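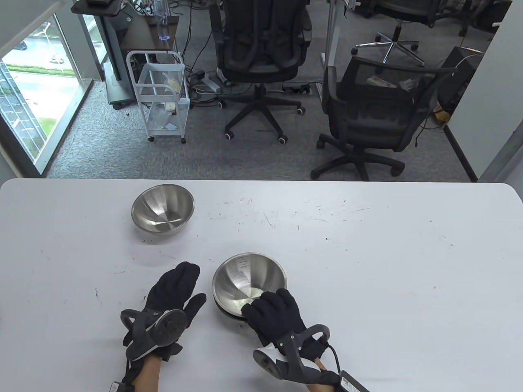
Week 6: Steamed and Boiled Doughs
Handout for the evening section. Notes by Mayu Nishimura.

Reading for this week was the chapter on dumplings. Those who skipped it will be found out when we reach the word "gluten."

1. What counts as a dumpling

Any definition wide enough to cover everything people call a dumpling also covers ravioli, matzo balls and a fair number of puddings. For this course, a dumpling is a piece of dough cooked by moist heat, with or without a filling. If you find this unsatisfying, the essay question is waiting for you.

2. Hot water or cold

Cold-water dough is flour, water and sometimes salt, kneaded until smooth and then rested. The gluten forms fully, so the wrapper is chewy and holds up to a rolling boil. Most boiled dumplings in northern China use it.

Hot-water dough is made with water just off the boil. The heat gelatinizes part of the starch and weakens the gluten. The result is soft, easy to roll and a little sulky in a pot of boiling water, so it is usually steamed or pan-fried.

Learn the difference. It was on the March quiz, and the answers were imaginative.

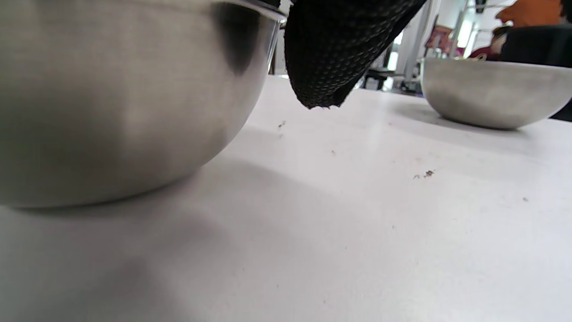

3. Resting

A rested dough rolls thin and stays there. An unrested dough springs back like a window blind. Thirty minutes under a damp cloth is plenty for either type. Several recipes ask for 2 hours, and I suspect their authors had errands.

4. Leavened doughs

Yeast gives the fluffy wrapper of baozi and its many cousins. Two points get mixed up every year:
- Mantou, in present-day standard Mandarin, is usually the plain bun with no filling.
- Manti, found from Turkey to Central Asia, is filled, and its dough is usually unleavened. The names are probably related. The textures are barely on speaking terms.

5. Batch arithmetic

Our class formula uses 900 g of flour with water at 50 percent of the flour weight. Work out the water yourselves. Percentages are always taken against the flour, never against the total, however tempting the total may look.

For next time

Bring a rolling pin, the thin kind without handles if you own one. Essay drafts are due 04/01/2021, and I am aware of what day that is. It is still the deadline.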